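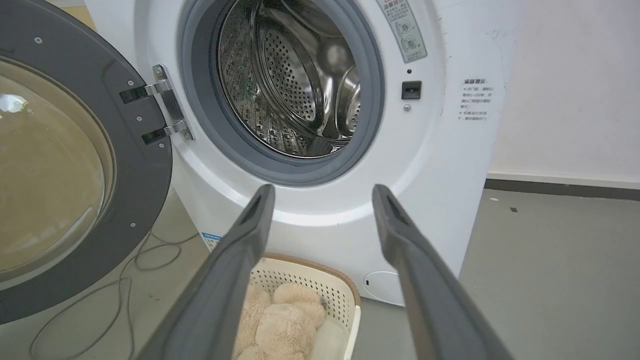

## What to do when the arm stops in front of the washer and reports a clear path

Applies to the Tilotlow arm with the two-finger gripper, running Fodeck control software. Last revised September 2, 2018.

Fault 823 is a contact fault. The arm has met something it did not expect, has stopped, and is waiting for a grown-up. In the laundry task it nearly always means that a finger has met the washer door on the way to the drum, while the planner insists the way is clear. The planner is very sure of itself. It was equally sure in August, when it pushed the open door against its hinge for as long as the force limit would let it.

The cause was dull. Fodeck stores the door as either open or shut, and "open" was saved with the door at one particular angle. Ours swings wide to the left, and if it isn't pushed all the way back, the thick grey rim sits further into the approach than the model says. The fingers are long and they do not negotiate.

### Before you touch anything

1. Press the stop button on the pendant. A faulted arm is still a powered arm, and clearing 823 makes it resume the move it was so keen on.
2. Switch the washer off at the wall. You will have your hands near the drum and the door lock.
3. Look at the floor on the hinge side. There is a cable lying in loops under the open door, exactly where you'd put your foot to lean in. Move it first.
4. Save the log. Fodeck keeps only the last 3 faults, and you will make more.

### Back the arm out

Do not use **Return Home**. It takes the shortest route, and from in front of the drum the shortest route may well go through the door a second time.

1. Release the stop and select **Jog**, tool frame, lowest speed.
2. Open the fingers only if they're empty. If they're holding something, get a hand under it.
3. Pull straight back from the machine until both fingertips are well clear of the door rim, then go up. Going up first risks hooking the rubber gasket, and a new gasket takes longer to arrive than you'd think possible for a ring of rubber.
4. Keep an eye on the laundry basket. It sits right under the opening, and the planner doesn't know it exists. The teddy bear in it is our test load and has had a hard enough summer.

### Check for damage

- **Hinge.** Swing the door by hand. It should move freely and not drop. Look at the small screws on the metal plate and tighten any that have backed out.
- **Door rim.** Run a finger round the plastic. A scuff is fine. A crack means no wash cycles until it's replaced, however small it looks.
- **Lock.** Shut the door by hand and check that the latch goes into its slot without lifting or shoving.
- **Gripper.** Bring the fingertips together slowly. If they no longer line up, redo the finger calibration before anything else, or you'll be back on this page by teatime.

### Teach the door again

1. Push the door fully open, as far as it goes without force.
2. In Fodeck, open **Scene > Fixtures > Washer** and delete the saved door pose. Editing it looks as though it works and doesn't: the old shape stays in the collision map until you restart.
3. Touch 3 points on the rim with the probe, spread well apart. Two will be accepted, cheerfully, and will give you a door tilted into the floor.
4. Set the door clearance to the full width of the closed fingers. We had it at half, on the grounds that it made the task quicker – it did, right up to the bang.
5. Save, restart, and run the approach with the drum empty and one hand on the stop.

If the approach finishes twice in a row without a fault, put the washer back on at the wall and carry on.

### If you get 1716 instead

That one is a lost wrist camera, and none of the above will help. Reseat the connector at the wrist and follow the Mohmand camera page. If both codes show together, deal with 1716 first. Prirkora builds from before August report the pair in the wrong order, so go by the time stamps in the log and ignore whichever one is flashing.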